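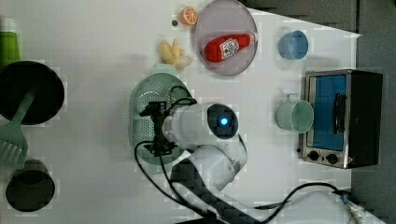

The green colander, out on the white table.

ok so I've been making pasta from scratch since June and I have opinions now. Thread, sorry in advance

First thing. Every recipe says "salt the water like the sea" and I followed that for two weeks and everything I made tasted like a mouthful of beach. I use way less now, a small palmful for the big pot, and my husband stopped drinking three glasses of water at dinner

Flour! I bought the fancy 00 stuff from Gomov (the import place by the train station) and then ran out on a Sunday and used plain all-purpose. Could not tell the difference. My mother-in-law could not tell the difference either and she can tell when I've switched dish soap

I will say the Gomov eggs are worth it though. The yolks are almost orange and the dough comes out this gorgeous yellow

Resting the dough: 30 minutes, wrapped, on the counter. I tried skipping it once because the kids were starving and the dough kept snapping back like a rubber band. We had grilled cheese

Rolling. I don't own a machine. I have a rolling pin and a grudge. It takes me 26 minutes to get one batch thin enough for tagliatelle, I've timed it, and yes my shoulders look great

Someone asked about shapes so here's where I am: tagliatelle easy, farfalle easy but boring by the tenth one, orecchiette I'm getting there, ravioli still leak. If you have a ravioli trick PLEASE reply, I've tried water, egg wash, and pressing really hard while swearing

Please don't rinse it after you drain it. I grew up in a rinsing house and I love my family but the sauce just slides right off. Save a mug of the cooking water before you drain, too. I forget every other time and then stand there staring at the sink

Sauce for lazy nights: butter, garlic, a can of tomatoes, half an onion you fish out at the end. Simmer it while you roll. That's dinner for four and there's usually a bit left for my lunch

Big test is 15th August, 16 people coming over for my sister's birthday and I told everyone I'm making all of it by hand. Why did I say that. I've started freezing little nests of tagliatelle already and there is no room left for ice cream

Will report back. Still taking ravioli advice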